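Flekholm Packing Set: Boxed and Wrapped Goods into Tote Bags

Summary

The Flekholm Packing Set documents the packing of small household goods into soft carrier bags. It is maintained by the Narneck group and covers 469 packing episodes, divided into 455 for general use and 13 held back for review, with one withdrawn at the request of the maintainer. Requests for access should be addressed to Katsuhiko Hirano.

Contents

Goods fall into two classes: rigid boxes and soft packs. Boxes are entered in the item list by main color and by the face that carries the label.

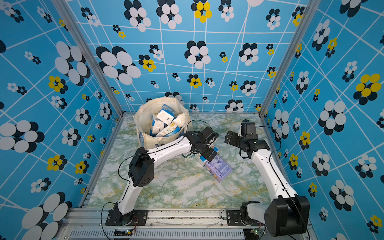 Purple product box, tilted on the marble-patterned floor.

Soft packs are mainly tissues in printed wrappers. They are listed singly, even where several share a design, and no pack is opened before use.

Bags

All bags are open-topped totes with two handles. Handles are left as they fall - they are neither tied nor tucked in. Printed bags are recorded under the name of the print.

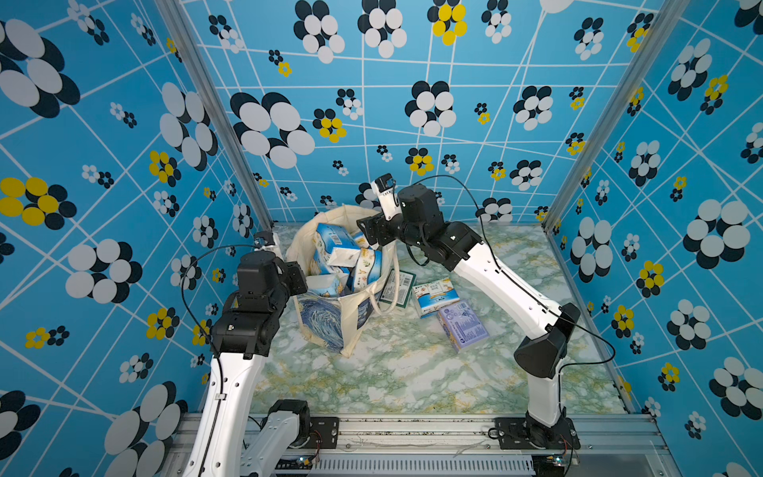
An item is entered as packed when it rests inside the bag and no part of it hangs over the rim. Upright and tilted items are treated alike. Damaged wrappers are noted in the remarks column.

Known limits

Glass, food and liquids are not covered. Item weights were added in November and are missing from the earliest entries.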